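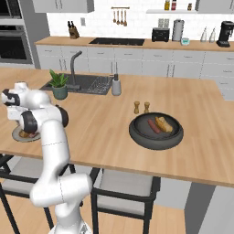

Kitchen arm: where the money stands

Members have asked why the spring budget has a line for a robot arm and why the figure next to it keeps changing. The short reply is that we haven't bought one and may not. The longer reply takes up the rest of this item.

Claklow sent us a quote in the new year for a single arm to work in the training kitchen at Brutton House. The idea is that it would move cooked food between pan and plate during the breakfast sessions, so that staff could spend more time with the people who come to learn to cook. It is a nice idea. It was also a nice idea when we were sold the talking cupboards, and those are now in the garage with the old curtains.

So far all the work has been done on a computer. The simulated kitchen has an island with a sink in it, a pan holding a sausage and a piece of bread, and a plate at the other end with the arm's gripper over it. We were glad to see bar stools drawn in, as the first version we were shown had no furniture at all and the arm had the run of the place. Our own stools get dragged about all morning and are never where you left them. In the model they are tucked along the near side of the island, and the arm comes up right past one of them. I asked what happens when somebody is sitting there. Claklow said this would be 'looked at in phase two'. Phase two has its own price.

That brings me to the quote. The arm itself is the part everyone argues over, but it is the smaller items that bother me. They are:

Site visit and survey, £700, payable whether or not we go ahead.
Yearly service, not fixed, 'to be agreed after fitting'.
Spare gripper parts, charged as used.
Staff training, 8 hours, with any extra hours at the day rate.
Floor fixing and electrical work, not included.

The last one could be the biggest of the lot. The arm has to stand somewhere and be held down, and the kitchen floor at Brutton House is old boards over a void. In a computer picture the floor will hold whatever you like. We have asked for a builder's price before anyone signs anything, and we will pay for that out of repairs and keep it apart from the equipment money.

We also asked Claklow how often the arm drops things. They sent back a sheet of results from the simulation, 40 runs in all, of which 31 were marked as good. I don't think that is a bad score for a machine that is still being taught, but I would like to know what went on in the others, and the sheet doesn't say. Nor does it say what counts as good. A slice of bread that lands on the plate upside down is fine by me. One that lands on the worktop goes in the bin, and a sausage on the floor is somebody's broken ankle.

There is a second offer on the table, from Shao, who would hire us an arm by the month with servicing included. Over several years it comes out dearer than buying, but we could send it back. Prenton had one of theirs on hire last year – their kitchen is smaller than ours, with a solid floor – and we are going over to see the room and ask what they spent beyond the hire charge.

For now the line in the budget is a ceiling and no order has been placed. Both firms have been told we will decide in May, and that we want a trial with our own pans and plates in our own kitchen first. If neither will do that for a sensible sum, the money goes back to the oven fund, where a good part of it came from.

The full quotes are in the blue folder in the office at Brutton House. Please don't take them home, as we only have the one set. Written questions for the Prenton visit can be left in the same folder.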